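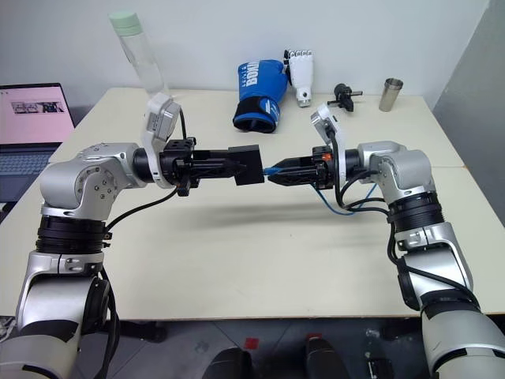

Plekska: Frequently Asked Questions

Last updated: 2024-01-14

What is Plekska?

Plekska is a control and planning package for two-arm robot setups. It takes in joint states and camera streams, plans for both arms as one system, and sends commands to the controllers. We wrote it at Sturalley for our own bench, liked using it far too much to keep it there, and now we share it with anyone who has two arms and some patience!

Why plan for both arms together? Can't I run two single-arm planners?

You can, and for tasks where the arms stay on their own sides it works fine. The fun starts when the grippers have to meet in the middle. With two separate planners, each arm treats the other as an obstacle that moves without warning, so you get a lot of polite stopping. Plekska searches over all the joints at once and knows where both wrists will be at every step of the plan.

How close can the grippers get to each other?

As close as your calibration allows. The default clearance is 6 mm between any two collision shapes. You can lower it for a named pair of links, such as fingertip to fingertip, and leave everything else alone. Please don't lower it globally. Wrist camera brackets stick up higher than people remember, and so do the cables behind them.

Does it know about cables?

Sort of. You can attach a soft volume to any link, and the planner will pay a cost for moving through it. It isn't a cable simulation - just a fat, forgiving shape that follows the arm. Yoga Pasaribu added this in April and it's still my favorite feature, partly for how simple the code is. Go read it.

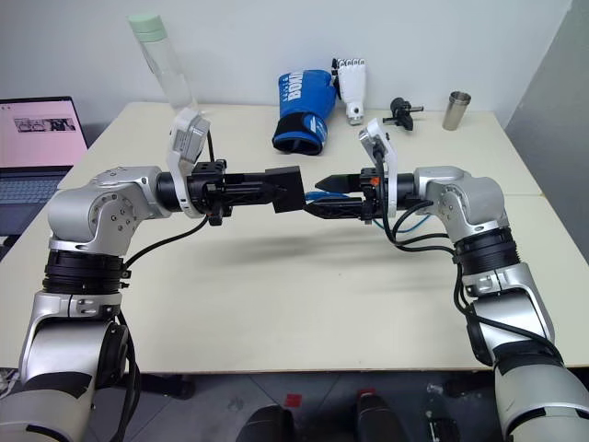 Soft volumes are off by default. Turn them on in the arm config, start with a low weight, and raise it until the plans stop dragging the wrist through places you'd rather it didn't go.

How fast is the planner?

On our bench machine a typical two-arm move into the shared area takes around 200 ms to plan. Moves that stay on one side are much quicker. If yours are a lot slower, check that you're loading the simplified collision meshes. Loading the full ones is the most common mistake on the forum.

Which cameras do I need?

A head view plus one camera per wrist is the setup we test against. The perception module will run on the head view alone, but depth gets shaky once the grippers cover what they're working on.

My arms drift apart during synchronized moves. What's wrong?

Almost always clocks. Run the timing check and look at the offset between the two controllers. If that's clean, see issue 283, which covers a bug in the old Andreadis driver. Build 628 has the fix.

Can I use it with the Asteck simulator?

Yes! Use the same config file and change the backend line. Recorded runs play back in the simulator too, and you can scrub through the plan with both arms overlaid.

Can I contribute?

Please do. Drivers and test cases are what we need most. Small patches are very welcome, and so are bug reports with a log attached.

This site uses cookies to remember your settings. Accept / Manage preferences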